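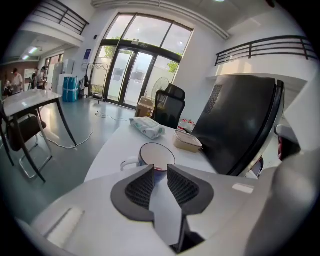 I finally made it to the Parry flea market on Saturday, after two years of Biljana telling me I had to go. It's in the old bus depot behind the feed store, and I got there at seven thirty thinking I'd be early. Nope! The first lot was full and I ended up parking on the grass by the church.

Admission is free before nine and two dollars after, so set an alarm. The indoor half is mostly regular dealers with glass cases (records, coins, lots of costume jewelry), and the outdoor half is people with folding tables and whatever came out of the attic. I liked outdoors a lot better. I found a box of Christmas cookie cutters for 11 dollars and got talking to the seller, Meinir Craddock, who told me she used to drive one of the buses that parked in there. She had a gorgeous quilt too, but I'd promised myself no more quilts.

Prices are all over the place. One man wanted 56 dollars for a lamp with no cord, and two tables down a really nice oak side chair was going for eight. I went back for the chair and it was gone – lesson learned. Bring small bills, as only the indoor dealers seem to take cards and the one cash machine had a line the whole morning.

Food is out by the loading doors. I had an egg and cheese roll that was fine and a cinnamon donut that was fantastic, and then I had another donut. Seating is a few picnic tables and they fill up fast.

Strollers would be rough outside, it's all gravel and there were puddles. The restrooms are clean but way at the far end, past the records. Dogs are okay outdoors only.

They close up for the winter soon and open again in February. Biljana wants to get a table of our own then, so I've started a pile in the garage.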